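Visit report: Jendlow ferry terminal open day

2 min read

The Jendlow terminal opened its berth, control room and baggage hall to the public on 22/01/2020. I took the 11 a.m. group, which was limited to 26 people and lasted a little over an hour.

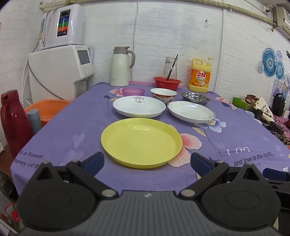 Getting there

The Torkora coach stops at the terminal gate. Drivers should follow signs for the freight lanes and turn off before the weighbridge; the passenger lot was closed for resurfacing and visitors were sent to the overflow lot on the north side. Bring photo ID. Names are checked at the gate and again at the door to the quay.

The berth

Jendlow has two berths, but only Berth 2 was on the route. The linkspan is raised and lowered by hydraulic rams to match the height of the ship's car deck at any state of the tide. Our guide ran it through part of its travel with no ship alongside. The movement is slow and quieter than expected. The hinge end is fixed to the quay, so the slope changes with the water level. Low cars and trailers are held back at the lowest tides and loaded last.

Mooring lines are still handled by hand at the bow. The stern uses quick-release hooks with load readouts in the control room.

Control room

Visitors stand behind a rail at the back. The main display shows berth status, wind speed at the outer breakwater and the loading plan for the next sailing. The Groneo crossing takes 60 minutes in normal conditions. Check-in for vehicles closes well before departure, and the loading plan is fixed at that point – late arrivals go on standby even if there is space on deck.

Baggage hall

Foot passengers' bags travel in wheeled cages, which are towed aboard as a train. Tags are color coded by port: green for Groneo, white for Won. The Won service is seasonal and starts again in March.

Practical notes

Flat shoes are required on the quay. Hard hats and vests are provided. Photography is allowed on the berth but not in the control room. The route includes one steel staircase with open treads; a ramp is available on request, but it bypasses the baggage hall. The restrooms are in the main building only, before the security door.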